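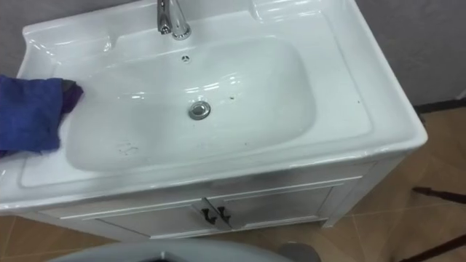

The vanity top in the hall bathroom, one molded piece with the bowl built in

Dull film on a shiny white sink top, what am I doing wrong?

Posted by Catinca Coman in Bathrooms & Laundry

Hi everybody, long time reader, first time I've had something worth asking. We moved into our place in April and it's the first house I've had with really hard water. I grew up on well water that was soft as anything, then lived in apartments where I guess the building took care of it, so all of this is new to me.

The hall bathroom has a white ceramic vanity top, the kind where the counter and the bowl are all one piece. I love it. There's no seam to scrub, and it has a wide flat rim so you can set things down while you brush your teeth. When I clean it at night it's gorgeous, you could do your makeup in it. Then by the next evening there's a cloudy film along the back where people splash, and a sort of chalky ring around the drain, and little white dots on the flat parts where drops dried. My soap used to live on the ledge on the left and it left a rectangle that took me two tries to get off (the soap is now in the shower, in exile).

So far I've tried dish soap, which gets off the toothpaste but not the film. I've tried a glass cleaner, which looks great for an hour and then the film comes back and I think it's got streaks in it now. My mother-in-law gave me a can of Trodine powder and swears by it, she's used it on everything she owns for as long as anyone can remember, but when I rub it between my fingers it feels gritty and I chickened out. I don't want to scratch a sink I can't replace without replacing the whole top.

A few things I'd love to know. Is the powder okay on a glazed sink or was I right to be nervous? Is vinegar safe on it? I see people saying yes and people saying it will eat the shine right off. And is there anything I can put on it afterward so I'm not doing this every single night? I have two kids sharing that bathroom and a husband who shaves like he's bathing a dog, so "just wipe it dry after each use" is a nice idea but it's only going to happen when I'm the one in there.

The water report from the city says hard and that's all I understood of it. Thank you!!

18 people found this useful

Paula Ursu

Hi Catinca, welcome! You were right to be nervous about the powder. I'm not going to say it will ruin a sink in one go, since plenty of people used it for years, but those people also mostly have sinks that look like the bottom of a skillet. Glaze is basically glass. It's hard, but you can still put tiny scratches in it with grit, and once those are there the minerals have something to hang on to and you'll be scrubbing twice as much. If you have to use a powder on something stubborn, plain baking soda made into a paste is a lot gentler. Try it in a spot you don't see first.

Now the film. Hard water film is minerals, mostly lime, with soap scum mixed in. Dish soap can't touch the mineral part and that's why you're stuck. You need a mild acid, and plain white vinegar is fine on glazed ceramic. The scary stories you're reading are mostly about marble and other stone tops, where vinegar really will leave dull marks you can't wipe off. If your top is ceramic you don't have that problem. If anybody else finds this page later and has a stone counter, please stop reading here and go look for the stone thread!

What I do, and I have water so hard it practically clinks:

Clear everything off, the cups and the toothbrush stand and all of it.

Wash once with warm water and dish soap and rinse well. You want the greasy stuff gone so the vinegar can get at the minerals.

Mix vinegar and water half and half. Soak some paper towels or an old T-shirt in it and lay them flat on the cloudy parts, pressed down so there are no air bubbles. Around the drain I twist a towel into a rope and lay it in a circle.

Leave it 18 minutes. I know that's a silly number. My kitchen timer has a preset for rice and I got in the habit.

Peel it off, go over everything with a soft sponge (the soft side, not the green side), rinse with lots of water, then dry it with a real towel. Microfiber if you've got it, but an old bath towel works.

Two things to be careful with. Never use vinegar if there's been bleach on there, or the other way around, without a whole lot of rinsing in between and the window open. The fumes are dangerous, and lots of bathroom sprays have bleach in them even when the front of the bottle is all flowers. And don't leave the vinegar cloths sitting against the faucet or the drain ring. Some finishes can get spotty or start to lift. I just wipe those quickly with the damp cloth and rinse right away.

If it's been building up since before you moved in, you'll probably have to do the cloths more than once. Don't go scraping at it. Do it again the next day and you'll see it come off in a way that's honestly kind of satisfying, my sister calls me to brag when hers does.

As for the streaks from the glass cleaner, I bet that's just product sitting on top of film. It should all go when the film goes.

Catinca Coman

Paula, thank you, I did the T-shirt thing last night while dinner was in the oven and the back edge looks SO much better. The drain ring is maybe half gone. I'm going again tonight. Also I checked and my regular spray does have bleach in it, so I rinsed like a crazy person before I started. Glad you mentioned it.

Darius Ilie

get a water softener. anything else you're treating the symptom

we put in an Ikent when we redid the basement and I haven't scrubbed a faucet since. not cheap but you'll save it in soap

Montserrat Lozano

I'd agree with Darius in a perfect world but some of us rent or have kids in braces, ha. So I'll answer the part about keeping it clean afterward, which is the part I finally got the hang of after years of being mad at my own bathroom.

First, a squeegee. A little one, the kind for shower doors but small. Mine is a Nijs and I've also had one from the dollar bin that worked the same until the handle cracked. Hang it on a hook by the mirror. On a wide flat rim like yours you can pull all the water into the bowl in about the time it takes to say it, and then it never gets a chance to dry into dots. My kids ignored every towel I ever folded and left out for them, but hand a kid a squeegee and suddenly they're a professional. They fight over it. I'm not saying it lasts forever, we're on month five of the thrill and it's fading a little.

Second, get the stuff off the rim. Every bottle that sits there has a wet ring under it, and that ring is where the crust starts. I put mine on a small tray and I wash the tray when I wash the sink. For the soap, you want a dish that holds it up off the surface with some air under it. You could bring it back from exile!

Third, and I think this is what you were really asking, you can put a coating on it. I've used Clovach, the spray kind, and I like it okay. You put it on a totally clean, totally dry sink and buff it, and then water beads up and rolls down. It isn't magic. With my crew it wears off in a couple of weeks, and if you put it on over film you've just sealed your film in and you'll have to start over (ask me how I know). Some people use car wax. I did that once and it looked beautiful, but I don't love it in a place where little ones are sticking their faces under the tap, so I quit.

Don't put a coating on anything you stand on, please. My neighbor did her tub floor and went down like a cartoon. She was fine, her pride less so.

One more thing, check whether your faucet is dripping. Put a dry piece of toilet paper under the spout before bed and look at it in the morning. I scrubbed the same chalky streak for ages before I figured out I had a slow drip feeding it all night, and a new cartridge fixed what no cleaner ever would have.

Songül Ağca

Does the vinegar thing work with lemon juice too? We always have the bottled kind and my husband can't stand the smell of vinegar.

Paula Ursu

Songül, it does, it's just an acid too. Costs more and the bottled kind can leave it a little sticky, so rinse extra. Citric acid powder from the canning aisle is better if the smell is the trouble. I use a spoonful in 2 cups of warm water and stir until there are no grains left, and there's hardly any smell at all. Same rules about the faucet and the bleach.

Catinca Coman

Update for anybody following. The ring around the drain is gone after the third round! Toilet paper test was dry in the morning so no drip, just us being slobs. I ordered a squeegee and I'm holding off on the coating until I see how that goes. The powder is going back to my mother-in-law with love. Darius, my husband read your answer and is now looking at softeners at 100 tabs a minute, so thanks for that.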